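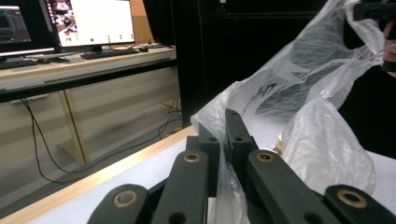

Clumia wrote in to say that an opened red keeps two days on the counter and five in the refrigerator, and that decanting the remainder into a half bottle adds two more.

Tips > Cellar and Kitchen > Opened Bottles

The half-bottle method works if the fill is right. Leave 11 mm between wine and cork - any more and the gain is lost. Rinse the half bottle with hot water only and drain it neck down.

Store reds upright at 39 °F. Take them out 90 minutes before serving. Sparkling wine needs a clamp stopper; a spoon in the neck does nothing.

Wine past drinking can be reduced by half, frozen in an ice cube tray and used in pan sauces. Label the tray with grape and month.

Sturkham Cellar Notes - Contact - Back to top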